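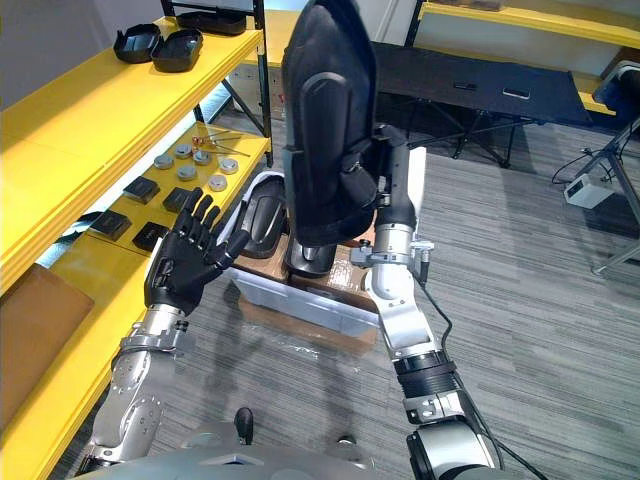
Parts Handling Trial, Zisville Site

Cidadier began moving part of its kitting work to two-armed robots in June. Kitting at Zisville means pulling molded and padded parts from packing, checking them, and setting them out for the assembly crew. Before the trial it was done by hand, 140 kits per shift, with most of the lifting at waist height or lower. The gallery covers one station. Captions and notes are by Réka Bognár, process engineering.

Station 2, large padded parts
One gripper clamps the black part by its lower side and holds it near vertical over the white tray. The five-fingered hand stays open to the left of it. A second molded part is in the tray, on top of the cardboard box.

Small parts, same station
Metal discs, thin rods and square black pads are kept on the middle shelf of the yellow unit, within view of the arms. Operators still restock this shelf by hand. The robot handles discs well and pads poorly – a flat pad gives the fingers very little edge to take hold of.

Changes to the job
Kitters at Station 2 now work as cell operators. They load boxes, clear faults and sign off each kit on the Hasero terminal. Training takes 60 hours, paid at the regular rate, and is run on site by Dobos. Lifting per shift is down. Standing time is not, and two operators have asked for a stool at the terminal.

Fault log
The log held 3,532 completed picks as of May 3, 2026. Most stops were short and were cleared by the operator without a call to maintenance. Glossy parts cause more stops than matte ones, and a revised grip setting for them is under test.

Staffing
No positions were cut for the trial. Some 20 people rotate through the station, and rotation is capped at half a shift – the crew asked for the cap after the first month. Pay grades for cell operators are still under review.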